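Pre-Use Inspection Checklist, Mobile Manipulator with Parallel Gripper
Furnished-room work: sofas, chairs, cushions, floor coverings

Site: Gerkis house, ground floor sitting room
Inspector: Triin Jaunzems
Reviewer: Tharushi Wijesinghe
Date: Tuesday, March 29, 2022
Checklist revision: 11
Result: Released with two open items (3.4 and 5.3)

Marks used: P = pass. F = fail, do not run. C = pass with comment, close before the next revision. N/A = does not apply to this room.

Reviewer comments are signed TW. Unsigned comments are from the inspector.

Section 1. Paperwork and people

1.1 Room risk assessment on file and matches the current furniture layout. P
1.2 Task sheet names the surfaces the gripper may touch and the surfaces it may not. C
Comment: The sheet says "sofa" and leaves it there. A sofa is several materials with different limits. Rewrite by part: seat, arm, back panel, trim, exposed wood.
TW: Agreed. Use the Willer surface list as the base. It already separates trim from fabric.
1.3 Operator signed off on this arm and this gripper within the last 30 days. P
1.4 Second person present for any run with contact. P
1.5 Both people can say where every stop control is without looking at the sheet. P
Comment: Asked separately, both correct.
1.6 Loose sleeves, lanyards and long hair secured. P

Section 2. Room

2.1 Doorways clear, doors latched open or latched shut. P
2.2 Pets and children out of the room and unable to come back in. P
2.3 Floor covering lies flat along the base route. No curled edges, no ridges. C
Comment: Carpet is flat where it was walked. The corner behind the door could not be reached. Route was redrawn to stay clear of that corner.
2.4 Base wheels turn in place on carpet without bunching the pile. P
Comment: Tested at low speed, one full turn each way.
2.5 Lighting checked from the working position, with window coverings as they will be during the run. C
Comment: Do this check through the wrist camera. Standing in the doorway and looking at the room does not count. Daylight coming past blinds can wash out part of the view while the rest looks normal, and depth readings near the bright patch should not be trusted until they have been compared with a tape.
TW: Move this to a required step with its own signature. Too many sheets have come back with a bare P.
2.6 Cords, charging leads and lamp cables out of the base route. P
2.7 Small items removed from the seat and from under the cushions. P

Section 3. Arm and gripper, power off

3.1 Arm cover seams closed, no cable showing at the joints. P
3.2 Finger links free of cracks, bends and burrs. Run a cotton cloth along every edge. If the cloth snags, fabric will too. P
3.3 Finger fasteners present and seated, paint marks lined up. P
Comment: If a mark has moved, do not just tighten. Remove, clean, refit with thread locker, mark again.
3.4 Openings in the finger links checked as snag points against the trim in this room. C, OPEN
Comment: A link with a slot in it can take a loop of fringe or cord. The current task sheet has no rule for this. Proposed rule: no lateral travel with the fingers below the top of any fringe, and no closing motion within reach of loose cord. A smooth sleeve over the links would also solve it, but the sleeve has to be checked for pinch and for its effect on finger travel.
TW: Write in the travel rule now. Sleeve goes to Truko for a trial fit. Item stays open until the trial report is attached.
3.5 Fingertip pads clean, bonded at all edges, no hard spots. P
3.6 Gripper body clean. No grease at the face or at the finger mounts. P
Comment: Grease on pale upholstery does not come out. Wipe before every session, including after a break.
3.7 Camera lens clean, camera mount tight. P

Section 4. Power on, no contact

4.1 Stop button on the base cuts motion. P
4.2 Handheld stop cuts motion. P
4.3 After a stop, the arm holds position and does not sag. P
4.4 Restart needs a deliberate action by the operator. Releasing the button must not resume motion. P
4.5 Speed limit active and shown on the operator screen. P
4.6 Force limit active, value read from the screen and written on the task sheet. P
4.7 Gripper opens and closes over its full range in free air, even motion, no noise. P
Comment: Cycle count at start of session 520.
4.8 With power removed, the gripper can be opened by hand using the release procedure. P
Comment: Practice this with a folded towel in the fingers. Someone who has only read the procedure will pull the fabric, and pulling is what tears it.

Section 5. Approach to upholstered furniture

Carry out each step at reduced speed with a finger on the handheld stop.

5.1 Approach height set above the highest fixed part of the furniture, then lowered. P
Comment: For a carved back the highest part may be the middle of the top rail. Measure it, do not take it from the seat height.
5.2 Wrist angle confirmed on screen before lowering. P
Comment: A tilted wrist gives a tilted view. Operators new to the arm tend to correct the picture and not the tool. Read the angle as a number.
5.3 Keep-out zones drawn for exposed wood, with margin. C, OPEN
Comment: Zones exist for the back but not for the lower rail. Varnished carving marks easily and a repair is visible at once. The lower rail also sits next to the front fabric, so a small error downward goes straight from fabric to wood. Add a zone along the full length of the rail. Include any label or sticker on the wood inside the zone, and do not remove it to make room.
TW: Eglītis to supply the revised zone file. Until then, no contact work on the front edge of the seat. Work from above only.
5.4 Cord and fringe marked as no-grip on the task sheet. P
5.5 Patterned fabric: object detection checked against false edges. C
Comment: Large floral prints produce edges that are not edges. The same applies to woven motifs in a carpet. Run detection with the arm parked and look at what it reports before allowing any motion based on it.
5.6 Clearance between gripper and window coverings confirmed over the whole planned path. P
Comment: Check the far side of the sofa too. The elbow can enter the space behind the back while the fingers are still over the seat.
5.7 No part of the robot rests on the furniture during a pause. Retract, then pause. P
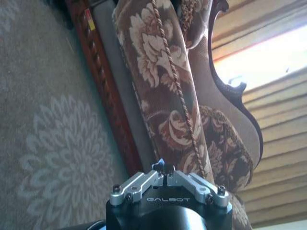
Fig. 1. Gripper at the sofa, wrist camera view. Items 2.5, 3.4, 5.3 and 5.5 apply: daylight at the blinds, slotted finger links, carved lower rail, floral fabric with cord and braid trim.

Section 6. During the run

6.1 Second person watches the fingers and calls out. Operator watches the screen. Do not swap roles in the middle of a motion. P
6.2 Any unexpected contact: stop, photograph, note the time, then decide. P
6.3 If fabric lifts with the gripper on retract, stop at once and use the hand release in 4.8. Do not reverse the motion under power. N/A
Comment: Did not occur in this session.
6.4 Light checked again after 27 minutes or whenever sun conditions change, whichever comes first. C
Comment: Checked on time. The second reading was written on the back of the task sheet, there being no field for it on the front. Add a field.

Section 7. After the run

7.1 Arm parked, power off, stop button pressed in. P
7.2 Furniture inspected by hand and by eye: seams, trim, wood, seat edge. P
7.3 Carpet inspected along the base route for flattened pile and wheel marks. P
7.4 Finger links and pads inspected for fibers. Fibers found are bagged and noted with the surface they match. P
Comment: None found.
7.5 Owner or owner's representative shown the furniture and signature obtained. P

Open items

3.4 Travel rule for slotted finger links. Owner: Jaunzems. Sleeve trial: Truko.
5.3 Keep-out zone for lower rail. Owner: Eglītis. Restriction on front-edge contact stays in force.

Changes requested for the next revision

Split item 1.2 by furniture part.
Separate signature for item 2.5.
New field on the task sheet for the repeat light reading, item 6.4.
Delete the old December note on leather seats. It duplicates the Willer list and gives a different force limit.

Signed: T. Jaunzems, inspector
Signed: T. Wijesinghe, reviewer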